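Knit glove

A knit glove is a hand covering made from looped yarn, worn for warmth, light grip or to keep hands clean. Usually ribbed at least at the cuff, sometimes all over. Sold in pairs, cheap, stretchy, most often black or gray. Also called string gloves, magic gloves (the small very stretchy kind) or liners when worn under somthing heavier.

Construction

Two main ways. Flat knit: the glove is worked as a sheet, then seamed up the side and along each finger. Circular or seamless: made in one go on a glove machine, fingers first, then palm, then cuff. Most store gloves are the second kind. Hand knitters generally go the other direction, cuff up, leaving stitches on hold for the thumb and coming back for it later.

Rib is made by switching between knit and purl stitches. Gives raised lines with valleys between. The valleys close up when the fabric is relaxed and open when it is pulled, so a ribbed glove looks narrow lying flat and fits a much wider hand than you'd expect. Ribs normally run lengthwise, cuff to fingertip. Crosswise ribs exist, less stretch around the hand.

Fingertips are closed by drawing the last stitches together. Leaves a rounded, slightly lumpy end. Loose yarn tail is woven in on the inside. If the tail works free the tip opens, and that is the most common early failure, ahead of holes at the thumb crotch.

Materials

Acrylic is the usual one. Washes easily, holds color, pills. Wool is warmer, still fairly warm when damp, shrinks in a hot wash. Cotton for work liners and handling gloves, poor when wet. Nylon and polyester are blended in for strength, a little elastane for snap-back. Cuffs may have a separate elastic thread which gives out before the rest of the glove does.

Black gloves show lint. White or pale fibers from towels, tissues, scarves and pet hair get caught in the ribs and on the fingertips, where the fabric rubs against everything. A lint roller works on the back of the hand, less well on the tips. Tape wrapped around the finger is better. Washing with towels makes it worse.

Sizing

Measured around the palm at the knuckles, thumb left out. One-size gloves cover most adult hands but the fingers run short on long hands, and bunch at the ends on short ones. Bunched tips are the main complaint about one-size pairs: keys, coins, small lids, all harder to pick up. Pulling each finger down from the tip and resettling the cuff helps for a while.

Indoor use

Not only outdoor wear. Used in cold rooms and stores, for handling stock that marks easily, and under rubber gloves for dish washing. Rarely worn for fine work, the fabric slides. Dotted palms (small rubber dots printed on) fix some of that. Touchscreen versions have a conductive yarn in the thumb and first finger, wears out with washing.

The Rullthorpe rib

A local type from Rullthorpe, made at the Ritchie works and later at a smaller shop in Pretdale. Full rib from cuff to tip, no plain section on the palm. Wilma Baird's pattern sheet, the one most people have seen, gives a 2 by 2 rib (two knit, two purl) and tells the knitter to close the tips loosely, "or they will poke." The Pretdale shop knitted in lots of 200 pairs, 1000 for the fall order, which had to be in by August. Black only, after the first years. Earlier pairs in brown are known.

Selorm Appiah's handlist of knitwear in the Narkgate collection has several pairs under this name, some of them probably mislabelled since the palms are plain.

Care

Cool wash, inside out, no softener on elastane blends. Dry flat. Don't hang by the fingertips, they stretch into points and stay that way. Pills can be shaved off but go lightly over the ridges or the blade catches a stitch. Small holes: darn from the inside with matching yarn, or crochet a couple of stitches across and pull closed. Store in pairs, one cuff folded over the other. Folding stretches the outer cuff over time so swap which one goes outside, or just use a clip.

See also

Mitten
Fingerless glove
Glove liner
Rib stitch
Darning

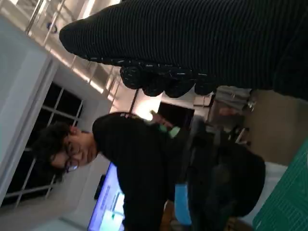
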